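Household robots: stopping safely and dealing with a fault

Delard Housing Advice Service. Page last reviewed Sunday, December 28, 2025.

This page is for tenants and householders who have a mobile tidying robot with a gripping arm, whether bought, rented or supplied through the Elesura home support scheme. It was rewritten after an incident in May at a flat in Trevaskis Court, in which a robot failed to stop at a lamp stand, pushed it over and went on closing its gripper on the flex. The resident was not hurt. The lamp was broken and a length of skirting board was scorched.

What went wrong

The robot had been set to collect small items from the living room floor in the early evening. The curtains were drawn and the ceiling light was off. The inspection found that the obstacle sensor was covered with carpet fluff, and that the software had recorded fault code 377 three times in the week before. The code means "reduced view". It was shown on the charging dock, which stood behind a door, and was not read.

A second fault made matters worse. The stop button on the body of the robot worked as it should, but the arm was allowed to complete its last movement before power was cut. The supplier has since changed this. Owners of the Vustetby 545 should check that the update of May or later has been installed – the version is shown on the dock under "About".

If the robot does not stop

Press the red stop button once and step back. Do not try to pull an object out of the gripper while the arm is moving. If the button has no effect, switch the robot off at the isolator on the rear panel. Keep children and pets out of the room until the arm has come to rest.

If the gripper has closed on an electrical flex, turn off the supply at the wall socket or the consumer unit before touching the robot or the flex. Wait 10 minutes before using the manual release lever, as the arm may hold pressure for a short time. A flex that has been gripped should be replaced, even where no damage can be seen.

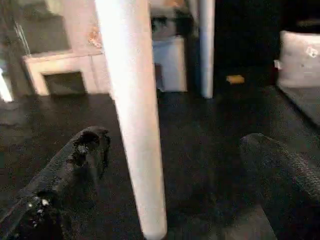
Tidying robots find thin upright objects difficult, and most of the faults reported to this service involve one. Poles, lamp stands, chair legs and the stems of tall plants give the sensor very little to measure. Poor light adds to the difficulty. In a dim room with a dark carpet, even a white pole standing directly in front of the gripper should be treated as a hazard, and so should a second, thinner one further back. Small flat items, such as the yellow one lying on the floor between the poles and the sofa, should be picked up by hand where the robot would have to reach past an upright to get to them.

Before each use

Switch on the main light and open the curtains if it is daytime.
Wipe the sensor window with a dry, soft cloth. Do not use glass cleaner or furniture polish.
Look at the dock for any fault code and write it down before clearing it.
Lift flexes off the floor and fasten them behind furniture.
Check that the gripper pads are free of fluff, hair and thread.
Mark out any area with free-standing lamps or poles as a "keep out" zone.

Cleaning the gripper pads

Fluff and pet hair gather on textured pads and reduce their hold. Turn the robot off at the isolator first. Remove loose material with a dry nail brush, working from the base of each finger to the tip, then go over the pad with a strip of parcel tape. Pads should not be washed unless the handbook says so. Worn pads must be changed in pairs.

Reporting a fault

Stop using the robot and report the matter if it has touched a person, damaged a flex, or shown the same code more than once in a week. Tenants should use the repairs form and choose "Equipment – other". Please give the model, the code, the room and whether the lights were on. Elesura customers should also contact their scheme officer, who can arrange a replacement while the robot is inspected.

The robot should remain switched off, and off its dock, until the inspection has taken place.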